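How Electricity Gets to Your Kitchen

Electricity is a flow of very small particles called electrons. In a metal wire, some of the electrons are not held tightly by any one atom. When a push is applied, they drift along the wire. The push is called voltage and is measured in volts (V). The amount of flow is called current and is measured in amperes, or amps (A) for short.

A kitchen uses more electricity than most other rooms in a house. The path from the power station to the kitchen has several stages, and the voltage changes along the way.

1. Making the electricity

Most power stations contain a generator. A generator has a large magnet that spins inside coils of copper wire. A moving magnet pushes the electrons in the coils, and this produces a voltage. Something has to turn the magnet. It may be steam, falling water or wind. Solar panels work differently – they have no spinning parts, and light pushes the electrons directly.

Gramlow Power Station is a hydroelectric station. Water from the dam falls down a steep pipe, strikes the blades of a turbine and makes it turn. The turbine and the generator are joined by a steel shaft, so both turn at the same speed.

2. Sending it a long way

All ordinary wires warm up a little when current flows through them. The heat is lost to the air. A larger current loses far more energy: if the current is doubled, the heat lost becomes four times as great.

To keep the current small, engineers raise the voltage before the electricity leaves the station. The machine that does this is a transformer. It has two coils of wire wound on an iron core, with a different number of turns on each. The line from Gramlow to the town of Bratier works at a very high voltage and is carried on tall steel towers. The wires hang from insulators made of glass or porcelain, materials that electrons cannot easily pass through.

3. Bringing the voltage down

High voltage is too dangerous for a house. At the Wulent substation, on the edge of Bratier, transformers lower the voltage. Smaller transformers in the streets lower it again. You may have seen one as a grey drum on a power pole or a green metal box on the nature strip. By the time the electricity reaches the houses, it is supplied at 230 volts.

4. Through the switchboard

The supply enters the house through a meter, which records the energy used. It then goes to the switchboard, where it is divided into separate paths called circuits. One circuit may feed the lights and another the power points. An electric oven normally has a circuit of its own, with thicker wire.

Each circuit has a circuit breaker. If the current becomes too large, the breaker opens and the flow stops. A safety switch does a different job. It compares the current going out with the current coming back. If the two do not match, some of the current may be passing through a person, and the safety switch turns the circuit off in a fraction of a second.

5. At the power point

A power point, also called an electrical outlet, is the place where an appliance joins the circuit. The cables behind it run inside the wall, so only the front can be seen. Kitchen outlets are often fitted in the wall just above the countertop.

Electricity needs a complete loop. Current leaves through one slot, passes through the appliance and returns through another. A third connection, the earth, carries current safely away if there is a fault. Some appliances have an extra layer of insulation and do not need the earth pin. 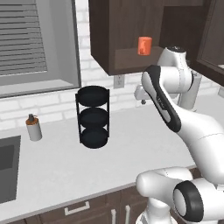

A kitchen with a brick wall and an electrical outlet.
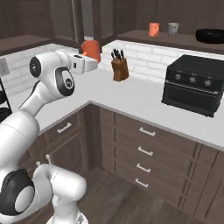

6. Staying safe

– Keep water away from power points and appliances. Tap water conducts electricity.
– Dry your hands before touching a switch or a plug.
– Never put a knife or fork into a toaster.
– Pull on the plug, and leave the cord alone.
– Do not use a cord if the plastic is split. Tell an adult.
– Stay well away from fallen power lines and from substations.

Words to know

Conductor: a material that lets electrons move through it easily, such as copper.
Insulator: a material that does not, such as glass or rubber.
Circuit: a complete loop that current can flow around.
Transformer: a device that raises or lowers voltage.

Related items

How a Fridge Moves Heat
Where Tap Water Comes From
What Is Inside a Battery?
Pintér's Guide to Magnets: Poles and Fields
Why Metal Feels Cold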